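Tips from the back bedroom: teaching the table-clearing arm to cope with bin bags

The arm has been living on its trolley since October and it can now do a fair few jobs, but bin bags have very nearly finished me off. I got so fed up with it that I wrote down everything I'd learned, mostly so I don't have to learn it again, and Hatsue Sakamoto at the Tundwood workshop said I should put it up for the others. So!

First thing: do the job by hand, slowly, before you write a single line of anything. I'd have sworn I knew how I clear a table. I didn't. I thought I just picked up rubbish and dropped it in, but my left hand does half the work by keeping the bag open, and I'd never once noticed it. My first plan had one arm and a bag that was supposed to stay open by itself. Ha.

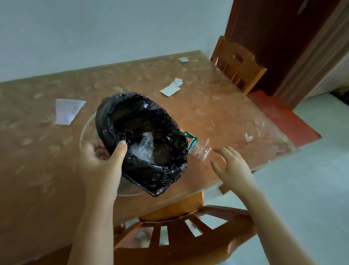

Bottles are a pain, by the way. A gripper coming straight down on a round thing will nudge it, and off it rolls, and then you're chasing it across the table with a very expensive broom. What helped me was coming in with the fingers wide open on both sides and closing slowly – much slower than feels sensible. I also stopped grabbing in the middle. Nearer the neck, the plastic is stiffer and doesn't cave in.

Paper is a different headache. A crumpled tissue is lovely, you can grab it any old how, but a napkin lying flat gives the fingers nothing to get under. My fix is a bit daft: press lightly on the napkin, drag the fingertips together, and let it pucker up into a ridge you can pinch. Rubber fingertips are a must for this. I cut mine from an old washing-up glove and stuck them on with double-sided tape, and they last me 200 picks before they go shiny and want replacing.

Clear plastic was worst of all for the camera. Film, wrappers, see-through bottles, anything you can look straight through. And if your table has a shiny top as well, you'll get highlights that look just like litter (mine spent a whole evening trying to pick up the ceiling light). Move the lamp off to one side, draw the curtains, and take your practice pictures at different times of day. I took 1000 of them. I was very bored by the end, but it did stop chasing reflections.

Now the bag itself. If you only want the arm to put things in, fit the bag by hand and save yourself a month. Fold a good wide cuff over the rim, go round it once with your fingers, and push the air out from underneath so it doesn't balloon back up at you. I put a bulldog clip on the far side too, which isn't pretty but holds.

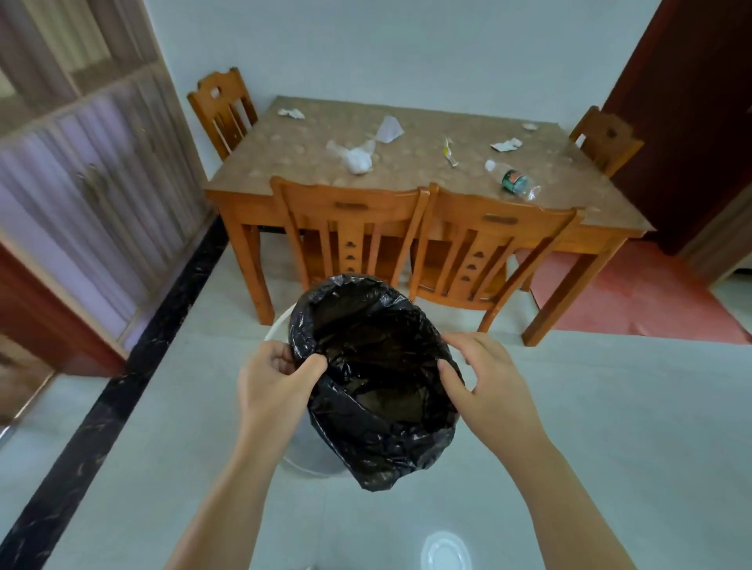 Getting the bag over the rim, one hand on each side.

If you do want the machine to fit the bag, you need two grippers, and they need to pull apart gently at the same time. I tried with one arm and a hook screwed to the wall and we shan't speak of it. Set the pulling force low and work upwards in tiny steps. Thin bags split without any warning, so buy the thicker sort while you're practising.

A few odds and ends:

Keep the bin in the same spot. I put four little bits of masking tape on the floor and it saved me no end of fiddling.

Leave the chairs where people leave them. I cleared mine out of the way for testing, felt very clever, then the arm clouted a chair back the first time we had tea.

Put the stop button where you can hit it with your elbow. Your hands will be full.

Tiny scraps aren't worth it. Anything smaller than a fingernail I sweep up myself with a damp cloth.

I'm on version 6 of the fingers now, and out of 21 goes at a full table last weekend it managed 14 without me stepping in. The misses were nearly all flat napkins. Next I want to try a softer tip with ridges moulded in, if I can get the silicone to set without bubbles – if you've got a method for that, do leave it in the comments.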